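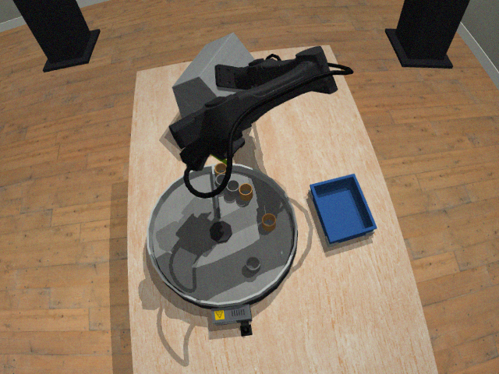

Table and parquet floor, view from above.

Wondedport Furniture Reuse Program
Progress report to the Lai Fund, period ending September
Prepared by Smaranda Manole, program coordinator

Collections
We took in 200 pieces over the period, mostly dining tables, chairs and chests of drawers. Deceased estates were the largest source, followed by student rentals at the end of term. The kerbside trial with the shire has been put back until the new contract is signed. We turned away anything with borer or heavy mould, as agreed in the funding plan.

Placements
76 households received furniture. Most were referred by the housing service and the rest came through the neighbourhood centre. The average wait is now 16 days, down from 39 at the last report. The change came mainly from running deliveries on a second morning each week. Beds are still the slowest item and we have families waiting on bunks in particular.

Workshop
Tsz-kin Huang has run the repair classes at the Unda Street shed. The early group covered regluing loose joints and replacing drawer runners. The later group moved on to stripping and oiling tabletops — slower work, and we lost two sessions to humidity when the finish would not cure. The shed roof has been patched but will need proper attention before the wet season. A quote from Tukov Roofing is attached to the budget sheet.

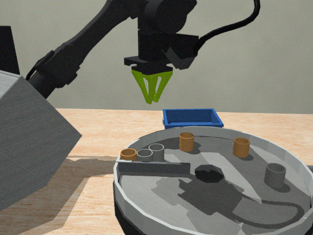

Will the program charge households for delivery next year?
Delivery stays free for anyone with a referral, and people who come to us directly will pay a small fee towards fuel.

Spending
Van hire came in over budget. The hire company changed its daily rate part way through and we had no fixed agreement. Timber, glue and sandpaper came in under, which covers most of the gap. Wages are on track. We ask permission to move the unspent advertising money into vehicle costs.

Next period
We will sign a fixed rate for the van, buy a second trolley and start a waiting list just for bunks. The evening class will begin at 6 pm if we can get the lighting in the shed fixed. Smaranda will send the updated budget sheet once the roofing decision is made.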